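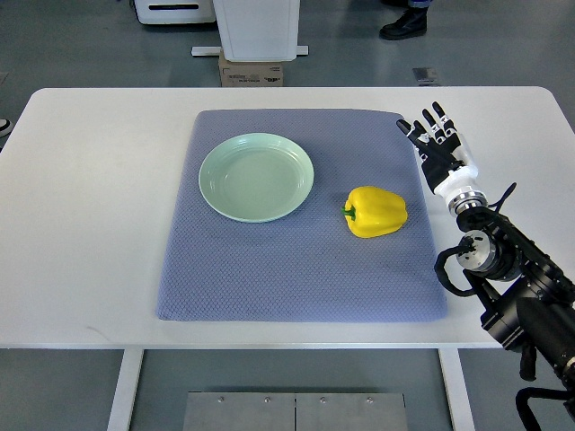
Chapter 2
Setting a Place

Books on table manners promise a good deal. One popular manual, Okabe's, gives 70 pages to where a plate should go and hardly a line to why. Most of its rules were copied from older rules, and we should be slow to believe them.

Take the mat. We are told it protects the table. Perhaps – but a tabletop that wipes clean may need little protecting. What a mat does is mark out a place, and people tend to keep their things inside it. 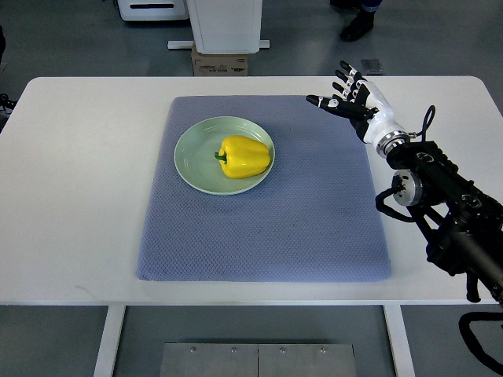 Figure 2.1 Yellow bell pepper on a pale green plate, with mat.

The plate is said to belong in the exact center. Try it off to one side and see whether the meal suffers. A whole pepper, still uncut, asks only for a rim low enough to reach over.
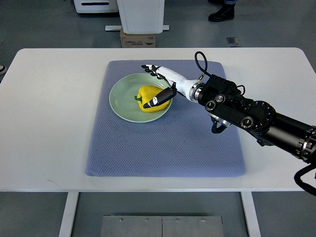
Aarti Saxena objects that a centered plate leaves equal room for both elbows, and that guests notice when it doesn't. They may. We will test her claim in Section 2.2, with a tape measure.

Shares 257 | Comments 2
Contact | © Clurnov | Back to top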